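Home | Journal | Recipes | Letters | About

March
by Azra Vidmar

Writing letters again

My aunt wrote to me every month from the time I could read until the year I turned thirty, and I am ashamed to say I answered maybe one in four. They came in thin envelopes with the stamp always a little crooked, and she would tell me about the neighbor's plums, the price of coffee, a dress she had started and given up on. Nothing happened in them, really. I have kept all I could find in an old Tivari biscuit tin, and this winter, when I was home with a bad chest and sick of looking at my phone, I sat down and read the whole lot straight through.

By the time I got to the bottom of the tin I wanted to write to somebody. So I did what I always do with a new enthusiasm and bought too much stationery (a pad of cream paper from Karard, 3 pens, a box of envelopes that turned out to be the wrong size for the pad). Then I made a pot of tea, sat down at the table and could not think of a single thing to say. I'm so used to typing half a thought and hitting send! On paper you have to know where the sentence is going, or at least be willing to let it wander off and come back, and my first page was so stiff it could have come from the bank. My second was worse, because I tried to be funny.

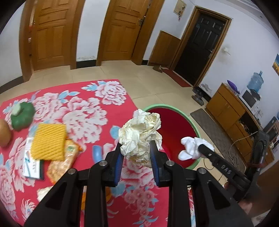

Crumpled paper and my beloved peony tablecloth.

What helped in the end was my friend Wendy, who has written to her sister in Sollton for years and has strong opinions. She told me to start with whatever was outside the window and not to apologize for being slow to write, as everybody does that and it takes up half a page. I started with the rain. After that came the soup, and the soup led me to the summer my cousin and I burned the lentils at the Delić house and had to bury the pot, and before I knew it I was on the back of the page and writing up the margin.

That letter had 3353 miles to go, and I was as pleased walking home from the mailbox as if I were going along with it. I've now sent three. One was to my cousin, one to my old piano teacher, and one to a college roommate I hadn't spoken to in far too long – I only had her mother's address, so we'll see.

My piano teacher has written back already, in pencil, with a recipe for poppy seed cake that calls for 700 grams of flour and makes enough for a wedding. I'm going to try halving it this week, and I'll put it up on the recipes page if it rises.

Contact | © Azra Vidmar | Back to top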